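Keep the small parts, and put them in trays

For most of my working life I have repaired things that other people had given up on - ticket machines, door locks, coin mechanisms, the odd pinball table. I have an opinion about this work that I would like to set down properly, as I keep having the argument in pieces across a bench. Small electrical parts should be kept, and they should be kept in open plastic trays. They should not go in the bin, and they should not go in drawers.

The first half of that annoys people who like a clear workshop. The second half annoys people who have spent money on drawers.

I will take the keeping first. A solenoid is a coil of wire with a metal plunger through it. Put current through the coil and the plunger moves. Take the current away and a spring, if there is one, sends it back. There is very little in it to wear out. When a vending machine is scrapped, the solenoids inside it are very often the last things still fit to use, and they go into the skip with everything else because the hour it would take to get them out costs more than new ones.

I understand that sum. I have done it myself on jobs where the customer was paying by the hour, and I have thrown away good parts. But the sum leaves things out. It assumes that the new part will be the same size, that the holes will line up, that the plunger will travel the same distance and that the plug on the end will fit the socket on the board. In my experience you get two of those if you are lucky. The rest of the afternoon goes on filing a bracket.

Ishbel Sutherland, who I shared premises with in Wandport, took the opposite view and still does. Her case is that a kept part is a part you have to store, test, remember and eventually throw away anyway, and that most people who say they keep spares are keeping rubbish. She is right about most people. I have cleared workshops after a death and found boxes of motors with the leads cut off flush, which are no good to anyone. If you cut the wires short you might as well have binned the thing on the day.

So the rule has to be stricter than "keep it". Keep it with its leads at full length and its connector on. Keep the spring with the plunger. A return spring separated from its solenoid is a piece of bent wire, and you will not match it up again by eye.

Then there is the question of where to put it. 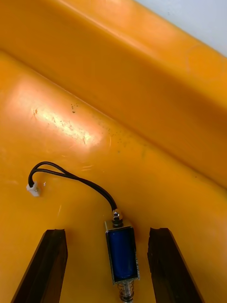

I came to trays late. For years I had cabinets of small drawers with paper labels, and I was proud of them. The trouble with a drawer is that you have to know what is in it before you open it, so everything depends on the label, and the label was written by someone in a hurry. Mine said things like "Woo, left side" and "springs, misc". The Woo was a change machine. I could not tell you now which side of it was the left.

A tray does away with most of that. You look in and you see the part. It has smooth sides, it wipes out with a cloth, and a thing that rolls will roll to the low end and stop there. A strong colour helps a good deal. Yellow and orange are the best I have used, as black wire shows up against them at once. On a grey bench the same wire disappears, and a small white plug on pale worktop is nearly as bad.

Trays get scuffed and they collect specks. This does not matter. I have heard people say that a marked tray looks unprofessional in front of customers, and I have seen a firm replace 100 of them for that reason. The scratches do nothing to the parts. Grit is a different matter, and a plunger that has picked up grit will stick, so tip the tray out and wipe it before you start on something new. Wiping it is enough.

The other objection to trays is dust, and it is a fair one. Drawers keep dust out and open trays do not. My answer is that a tray is for parts you mean to use. If a part has sat long enough to gather a layer of dust, then either put it in a bag or admit that Ishbel was right about that one.

One part to a tray while you are working on it is also worth the space. Agnes Rutherford trained me at Talteck, where we serviced lock assemblies, and she would not allow two units of the same type in one tray, even when they had come out of the same door. We thought it was fussy. Then I mixed the plungers from a pair of Drutitberg locks, which were not quite the same length, and spent until the evening finding out why neither would latch. She did not say anything about it. She handed me a second tray.

I would like manufacturers to make this easier and I do not expect them to. A part number printed where it can be read with the unit in place would help. So would a plug that can be got out without a pick. Until then the people at the bench have to do the work, and it is not much work: undo the screws, unplug the lead, and put the whole thing down somewhere you can see it.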